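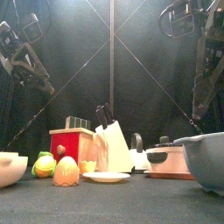 Nakville Community Choir, minutes of the February meeting

Taken by me, Melina Balaskas, on my phone and then typed up, so forgive the abbreviations I missed. We got going at 7:10 p.m. once the heat came on. Anastasia Vasilakis ran things. Apologies came in from most of the basses (flu again!).

Last month's minutes. Approved with one fix. I had us singing in Ferkora in April and it's May. Sorry, everyone who already asked for the day off work.

Spring program. This took up most of the evening and I loved every minute of it. Anastasia wants to open with the two river songs and go straight into the lullaby without a break for applause. The altos think that's a lot of standing still. We sang the join between them right there at the table, a bit ragged, and I have to say it gave me goosebumps – so it stays in for now and we'll try it properly at the next rehearsal. The long Latin piece is out. Several sighs of relief, one of them mine.

Ferkora trip. The bus company in Wolde can do a 70-seat coach or nothing, so we're taking the big one and families can ride along. Seats are 10 dollars each, kids on laps free. Please pay me and not the driver, we had that muddle last time. We leave from the lower parking lot, and the hall there lets us in at 2 for a warm-up. Bring your own water. Folders go in the luggage hold only if they're in the blue crates.

Sheet music. We're still missing some 10 copies of the lullaby. Check your piano benches, check your cars, check the bag you took to the Zivitz concert (that's where I found mine, under a scarf). Anastasia won't order more until after the next rehearsal.

Clothes. Long talk, short result. Black bottoms, any solid color on top, no sequins. The tenors asked if navy counts as black and were told no, quite firmly.

New singers. Three people have asked about joining and we said yes to all of them, hooray. They'll sit in the second row next to someone who knows the parts. I'm making name tags again.

Any other business. The piano's low G is sticking. Anastasia will call the tuner. Somebody left a green umbrella and a casserole lid in the coat room, and I have both at home.

Finished at 8:45 p.m. Next meeting same place, and I'm bringing the lemon bars.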